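Zirkier Sock Tray, 15 Compartments, Cream White

One tray, one drawer, and a pair of socks in every square

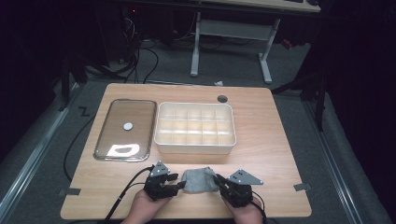 We sell a lot of drawer bits and this is the one we end up talking about most. It's a plain tray with raised walls and three rows of five compartments, and it was made for people who are fed up with digging through a heap of socks every morning. You fold a pair, you drop it in, you close the drawer. The next day you can see every pair you own from above (or at least every pair that's clean) and you pick one. That's all it does and we love it!

Plenty of customers use it for other things, and we'll come to those, but socks are what it was drawn up for and socks are what it does best.

What fits in a compartment

Ankle socks, trainer socks and thin dress socks go in as a folded pair with room to spare. Ordinary knitted everyday socks fill the square nicely and stay put when the drawer is pulled open in a hurry. Thick walking socks are a squeeze. You can get them in if you roll them tight, but they will stand a bit proud of the walls, and in a shallow drawer they may catch. If most of your socks are the chunky sort, look at the Zirkier Wide, which has fewer and bigger squares.

Children's socks are so small that two pairs share a compartment quite happily. Tights fit too, one pair to a square, rolled from the toe.

How we fold for it

There are as many ways to fold socks as there are people, and the tray doesn't mind which you use. The one below is the way we do it here, and it gives a flat little parcel that slides in without a fight.

Lay the first sock on a table and pull it gently at both ends to get the creases out. A sock that has come off the airer in a crumple needs a proper tug, and it's worth giving it one, as a twisted heel makes a lumpy fold. Put the second sock on top of it, toes together. Fold the toes up towards the middle, then bring the cuffs down over them and tuck the whole lot into the top cuff. Don't turn the cuff inside out over the pair. It's quick, but it stretches the elastic, and after a few months the socks start sliding down inside your shoes.

Stand the parcel on its edge in the compartment with the fold facing up. If you like things tidy you can sort by colour along the rows. Some of us do it by thickness instead, thin at the front and warm at the back, and swap the rows over when the weather turns.

The odd sock problem

Keep one compartment free for singles. We mean it, this changed everything for us! Any sock that comes out of the wash alone goes in that square, and when its partner shows up from behind the radiator or inside a duvet cover, you know exactly where to look. The back corner is a good place for it. When the square gets full, have a clear-out.

Using it in other rooms

In the kitchen it takes tea bags, spice sachets, cake cases and those little packets of yeast that otherwise live at the bottom of a jar. On a desk it's good for clips, rubbers, spare keys, batteries and plugs for things you can't remember buying. Sewing people put reels of thread in it. One customer wrote in June to tell us she starts her chilli seeds off in hers, a variety to each square, in paper pots so the tray itself stays clean. We hadn't thought of that.

It's open at the top and has no lid of its own. We get asked about this quite often. For a drawer you don't want one, it would only be in the way. If you're going to keep the tray out on a shelf and dust bothers you, a spare lid from something else laid across it will do the job, provided it's big enough to rest on the outer walls.

Before you order

Please measure the inside of your drawer and not the front. Drawer fronts are nearly always wider than the space behind them, and this is the main reason trays come back to us. Measure the height as well, from the floor of the drawer to the underside of whatever sits above it.

The tray is a single piece, so it can't be cut down or pulled apart to suit a narrow drawer. If yours is an awkward size, the Undero range is made of separate boxes that you can push together however you like. It looks less neat than a single tray and the boxes do wander a bit, but for an old chest of drawers it's often the better buy.

Setting it up

Empty the drawer completely. Wipe it out and let it dry. Put the tray in against the back, then pull the drawer in and out to see whether it slides forward. In most drawers it won't move much once it's full of socks. If it does, a bit of non-slip matting cut to size underneath will hold it. We don't recommend sticking it down, as you'll want to lift it out to clean now and then.

Cleaning

Warm water, washing-up liquid and a soft cloth. Fluff gathers in the corners of the squares, more than you'd think possible, and a dry pastry brush gets it out far better than a hoover does. Please don't use scouring pads, which leave scratches that show up grey on the cream. Leave the tray upside down on a tea towel until it's dry all the way into the corners.

Questions we get

Does it come in other colours?
Only cream white for now. We've asked for a dark one.

Can I stack two of them?
You can, if your drawer is deep, though you'll have to lift the top one out each time you want something from the bottom. It works best for winter and summer socks, with the out-of-season ones underneath.

Will it hold pants as well?
Yes, the smaller and thinner sorts, rolled. For boxers have a look at the Tridix dividers, which run the whole length of a drawer and give you long channels in place of squares.

Is it strong enough for tools?
It's fine for screws, wall plugs and picture hooks. We wouldn't fill it with anything heavy and then carry it by one edge.

Ordering and returns

Product code: 315
Colour: cream white
Layout: three rows of five
Sold singly or as a set of 2
Returns accepted if the tray is unused and in its original wrapping

Orders are packed at our Nyamweya warehouse and leave within 72 hours. Larger orders for shops, schools and guest houses go out separately, so please write to us first if you need a box of 200, and tell us where it has to be delivered.

Page last updated November 27, 2023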